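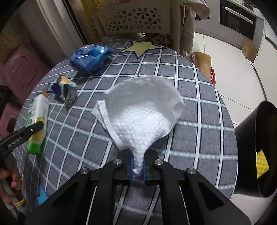
Blue pads, white towel: keeping a hand gripper honest

Ottilie Koller looks after the hand-held grippers at Boltau, and she doesn't have much patience for the word "maintenance-free." It was on the first sheet the supplier, Drostance, sent her. "I asked them free for whom," she says.

Her routine is plain. The screws by the jaws get checked with a hand driver every 200 grips. The blue pads are wiped, then closed on a paper towel. She likes paper because it shows her a crooked bite right away. "If one pad sits high, the towel twists to that side. Steel parts won't tell you that."

Drostance rates a pair of pads for 2,000 grips. Koller swaps hers at around half that, and I asked whether she had measurements to back it up. She had a notebook, with 3 pairs in it. That seemed thin to me, and she agreed. "It's more than they showed me."

What about the new self-centering jaws from Zieliński? She has read the leaflet and wants to see them after a summer of crumbs and tape glue. A set is due in July. Until then she keeps her spare pads in a drawer and her driver in her pocket.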